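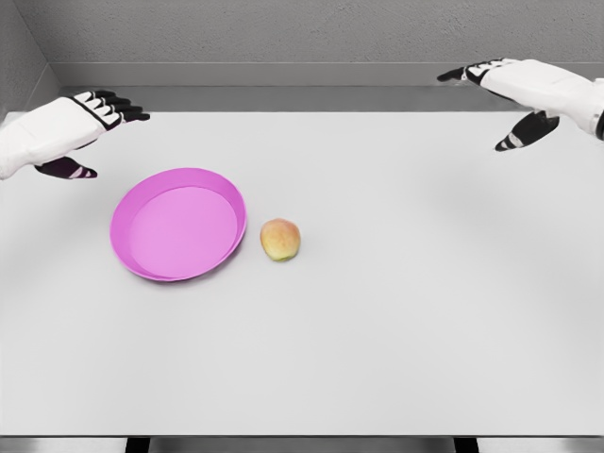 Village cookbook and who owns Gran's chutney
Forum: Copyright and Small Publishing

mfleury
Hello all. Our local history group in Brirkomby is putting together a recipe book, to be printed before Christmas if everyone stops arguing by November. Around 4000 words of it come from a typed booklet called Ayaaba, done for the school roof in the seventies. No publisher, no price, no names apart from "R. Ferrand" on the back. Can we just reprint the lot? Half of us say recipes can't be copyrighted, the other half say we'll be in prison by Easter.
Margaux

oldtype
Recipes are free. Lists of ingredients aren't protected. Print away.

Ludivine J
Careful. A bare list of ingredients, very likely fine. The way somebody wrote the method is another matter, and so are the little stories at the top, and any drawings. Does your booklet say "bake until done" or does it go on a bit?

mfleury
It goes on a bit. The entry for damson chutney has two pages about a feud over a borrowed preserving pan. It's the best thing in there.

Ludivine J
Then the feud is almost certainly somebody's copyright and the damsons are everyone's.

oldtype
The booklet is fifty years old. It was given away. No copyright notice. That's public domain by any sensible measure.

guerin_g
By any sensible measure, possibly. By the law of this country, no. It's life of the author plus 70 years, you don't need a notice, and giving away copies doesn't give away the rights. I say this with no pleasure, I think the term is ridiculous. I once spent a whole winter tracing the heirs of a man who wrote a leaflet on drains.

oldtype
And did the heirs sue?

guerin_g
They asked if I wanted more leaflets on drains.

oldtype
I rest my case.

R. Hamel
Have you tried looking for R. Ferrand? Small place, same surnames in the phone book for ever. Ask at the pub before you ask a solicitor, it's cheaper and they open later.

mfleury
There's a Romain Ferrand out on the Tevesum road, who may be a grandson. He once shouted at my husband about a hedge, so I've been putting it off.

R. Hamel
Send your husband then.

Ludivine J
If you do find the family, get it in writing. An email will do. Say what you're printing, how many copies and where the money goes, and ask how they'd like to be credited. And check R. Ferrand wrote the thing and didn't just run the duplicator. If it's several people's work you need each of them, or their families.

oldtype
This is how nothing ever gets reprinted. A free booklet for a school roof and now we want signatures in triplicate. The woman wanted people to make chutney!

guerin_g
I agree with you about what she wanted. I'd still ask. If they can't be found there's the orphan works licence, you do a proper search, fill in the form and pay a fee.

oldtype
A fee to whom? For the feud?

guerin_g
For the feud, yes.

mfleury
Went round on Thursday. It was his aunt, she's 3 doors down from him, very much alive and had no idea anybody had kept a copy. She says yes to everything except the chutney, as the pan's owner is alive too. We're to print the ingredients and leave the rest out.

R. Hamel
Who had the pan?

mfleury
I've been asked not to say.

oldtype
Fair dealing for purposes of criticism or review. Just saying.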